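Household Surfaces and Stores
Handout for Unit 2: The Table
Rollholm Evening Courses, February 2019

Bring this to class along with a pencil and a damp cloth. Those of you who did Unit 1 (The Drawer) will remember that we ended with a great deal on the table and very little back in the drawer. Unit 2 starts from there.

The subject is the table as a place where food gets unpacked, sorted and put somewhere else. Most tables are quite good at the first of these.
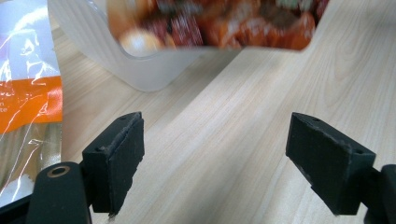
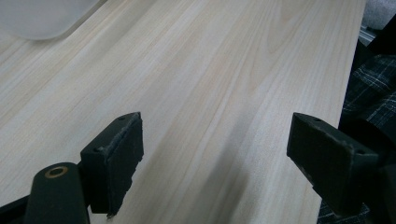

Pale wood grain, with and without the groceries.

1. What a table is for

Ask a household what its table is for and it will say "eating." Watch the same household and you will find the table is for mail, batteries, one glove, and a packet that somebody meant to put in the freezer. We will call this the resting load. Every table has one. Yours is probably larger than you put down on the enrollment form.

Before any unpacking, the resting load comes off. It does not get sorted at this stage. Put it in a box, put the box on a chair, and resist the urge to read the mail.

2. Know your surface

Pale tabletops come as solid wood, as veneer and as laminate printed to look like wood, and they are cared for differently. Some things to check at home:

Look at the edge. In solid wood the grain on top usually has something to do with the grain at the end. In veneer you may find a thin line where the top layer stops. Laminate often has a separate strip along the edge, and after a few years the strip often has other plans.

Look for repeats. The arched pattern called cathedral grain comes from the way a board is sliced from the log. Trees don't do the same arch twice. Printers do.

Feel the finish. Oiled wood wants a barely damp cloth and some oil now and then. Varnished wood wants the cloth and then to be left alone. Laminate will put up with nearly anything short of a hot pan – do not test this on your landlord's.

3. Packets and containers

Printed food packets show the food at its best, on the happiest day of its life. Read the back instead. What you need is the storage line and the date, and both will be in the smallest type available.

When you move food from a packet to a plastic container, the label does not come along by itself. Cut out the cooking instructions and tape them to the lid. Frosted containers are fine for the purpose, but after a month everything in them looks like rice. In October's class we opened 10 unlabeled tubs brought from home and correctly guessed two. One of them was rice.

The Goko stacking lids and the Tridow ones do not fit each other's tubs. They look as if they do. They will sit there looking like it until you pick one up.

4. Order of work

Clear the resting load.
Wipe and dry the surface.
Unpack cold things first and put them away before touching anything else.
Group the dry goods by shelf.
Label containers while they are empty and dry, as tape will not stick to a greasy lid.
Wipe again.
Deal with the box on the chair. You may want tea first.

5. Reading and homework

Vashisht course reader, the section on kitchen surfaces. Skip the appendix on marble unless you have some, in which case, congratulations.

For next time, write down your own resting load, every item, as found. No tidying beforehand. Also bring one container whose contents you cannot identify, closed.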